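How to Walk and Map a Paved Plaza

A walking survey is the cheapest way to find out what a plaza is made of before anyone spends money on seating, planting or repairs. You need a tape, a clipboard, a pencil and a free morning. The method below is the one we use at Jellside for small campus and office sites. It works for any open paved space with a building along at least one side.

What to bring

A long tape, 100 feet or more
A folding rule for steps and curbs
Graph paper, 1/4 inch squares
Chalk in two colors
A printed aerial view of the site, if you can get one
Flat shoes

Step 1. Pick your baseline

Every measurement on the plan will hang off one straight line, so choose something that won't move. The front wall of the main building is usually best. Avoid planters and benches, even heavy ones. On the Pandley job we used a row of planters and had to redo the whole west half when they were shifted in April.

Mark the two ends of the baseline with chalk and measure between them twice. If the readings differ by more than an inch, measure again. Write the length at the top of your sheet. Ours for the sample plan was 282 feet.

Step 2. Get the long view

Before you measure anything else, walk to the side of the plaza farthest from the building and look back. Note how much of the ground is open and how the building sits across it. A long, low facade makes a plaza read as wider than it is, and people tend to overestimate the width when they sketch it from memory.
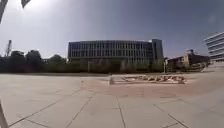 Looking across the paving to the main facade, with its two upper rows of narrow windows.

A facade with a regular rhythm is useful to you. Measure one window bay at ground level, check that the next few match, and you can then count bays to place things along the front without stretching the tape every time. Check the bays again near each end, where the spacing often changes.

Mark entrances and recesses on the plan now. Greenery along the base of a wall can hide a door or a vent from a distance, so walk the full length of the wall before you call it finished.

Step 3. Measure the offsets

Lay the tape at a right angle to the baseline. To check the angle, use the 3-4-5 rule: 3 feet along the wall, 4 feet out, and the diagonal should be 5 feet. Larger multiples are more accurate.

Record each change as you come to it: edge of paving, drain, light pole, tree pit, step. Then move along the baseline and do it again. We space our lines 54 feet apart on large sites and closer on small ones. Use the second chalk color for anything you plan to come back to.

Step 4. Note the surface

Write down the paving material, the size of one unit and the direction it runs. Mark cracked or rocking pieces with an X. If the paving changes, draw the line where it changes, even if you can't see why it's there.

Step 5. Note the light

Visit twice, once in the morning and once in the afternoon, and shade in the parts of the plan that are out of the sun. Include the foot of the building. The ground floor can be in shade while the open paving is bright, and that affects where people will want to sit.

Step 6. Draw it up

Redraw the plan the same day. One square to 2 feet suits most small plazas. For sites over 3000 square yards, use one square to 5 feet and tape sheets together. Put a north arrow, the scale and your name in the lower right corner.

Keep the field sheets. Chalk marks wash off, and the field sheets are the only other record of where the lines were.

Tanner Lévesque, Jellside
Updated September 2025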